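Jolari kitchen set, student release
README, August 2020

What's in it

Jolari is a set of recordings made by the Storkis robotics club with a two-armed robot at a kitchen-style table. There are 52 recordings over 12 tasks, most of them moving food, bowls and cutlery from one spot to another. Please read the limits section before you train anything on it.

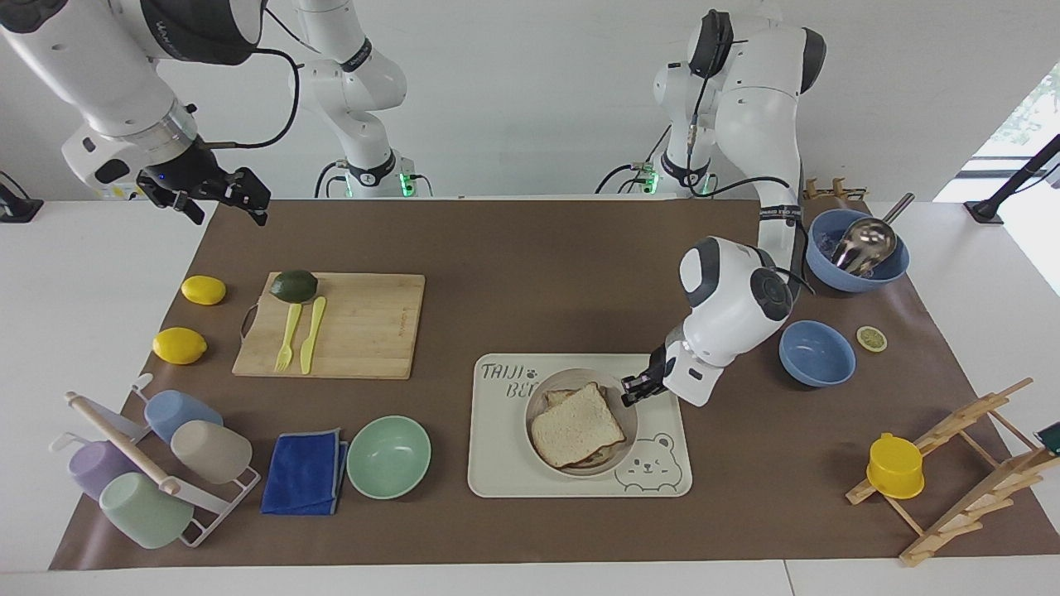 Each task was repeated until we had at least 3 recordings we could agree on. Agreement was loose. One member's "done" was another's "nearly", and the success column in the labels file reflects whoever was typing. We would treat it as a rough hint.

Limits

One table, one room. We doubt that anything learned here will carry over to another kitchen, and the Avmont demo day gave us no reason to change our minds. Around 25 minutes of footage had timing faults between the two arms. It is still included, marked "drift" in the notes column.

The word "household" in our original proposal was generous. Plastic cutlery is light and forgiving.

Files

labels.csv, notes.txt, and one folder per task. The Villanueva split is the only one we checked by hand.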